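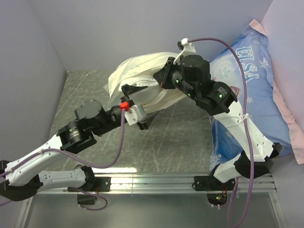 The Shirt on the Chair

There is a chair in my bedroom that hasn't been sat on since we moved to Brarndale. You probably own one too. Mine holds the clean laundry, the almost clean laundry, one swimsuit (it's October) and, at the very bottom, a fitted sheet I balled up in a temper back in the summer and couldn't face again.

I have written about kitchens and closets for this magazine for 11 years, and in all that time I have managed to avoid the subject of folding. I'm bad at it! My mother folded towels so square you could have built a wall out of them. I fold a towel and it looks like it fell off a truck. So when my editor, Seren Jarman, asked for a piece on "the one chore you'd pay to get out of," I didn't need to think about it very long.

My first call was to Gwilym Beddoe, who ran the linen room at the Gough Hotel until he retired. On a busy Thursday they would put through 2,000 pieces, and he says he can still feel a bad hem with his eyes shut. He told me to bring my worst laundry over, so I drove across town with a garbage bag in the passenger seat, feeling like I was on my way to confession.

He tipped the whole thing out on his dining table and went straight for a white pillowcase. It had been in that bag overnight and had about as much shape as a used tissue.

"Where are the corners?" he said.

I had no idea. I pawed at it for a while, found what I thought was a corner, and it was just a crease. This, according to Gwilym, is where most of us go wrong. We grab a heap of cloth by the middle and flap it, hoping it'll sort itself out, and then we lay it down crooked and try to fix it by folding. Folding won't fix it. You have to find an edge first.

His way goes like this. Pick the thing up with one hand, anywhere you like, and let it hang. Run your other hand along until you hit a seam or a hem. Pinch that, let go with the first hand, and follow the seam until it turns. There's your corner. Keep hold of it, follow the next edge to the next corner, and now you've got one in each hand and the rest of the cloth drops straight down between them. One gentle snap, then lay it on the table.

I did it 4 times before it came out right, and I'll admit I was ridiculously pleased. It's a nice feeling, when a wad of cotton opens up into a rectangle.

The table matters more than I expected. I've always folded on the bed, and Gwilym was horrified. A bed gives. You press a crease and the mattress swallows it. He likes something flat and firm at hip height, and he isn't fussy about looks - at the Gough they used an old steel counter that had been banged around by every cart in the building. It needs to be clean and it needs to be smooth enough not to snag, and that's the whole list.

Then there's the question of when. My neighbor Krishnamoorthy Suvarna, who has three kids and the tidiest linen shelf I've ever snooped in, takes things out of the dryer while they're still warm and folds them standing right there. She won't carry a basket upstairs unfolded. "If it goes on a chair, it lives on the chair," she told me, and I changed the subject pretty fast.

I did try buying my way out. The Wavine folding board, a hinged plastic thing you flip like a book, is good for T-shirts if you've got somewhere to store it (I haven't, so it's behind the chair). Sternex makes a wrinkle spray that smells like pears. I enjoyed the pears. The shirt looked the same to me.

As for the fitted sheet, Gwilym tucks one corner inside another until all of them are nested in a single pocket, then lays it down and folds the curvy side in. I've watched him do it twice and I can get it into something like a rectangle, a bit lumpy on one end. It fits on the shelf. My husband walked past and asked if we'd bought new bedding.

I still have the chair. There are two sweaters on it and the swimsuit.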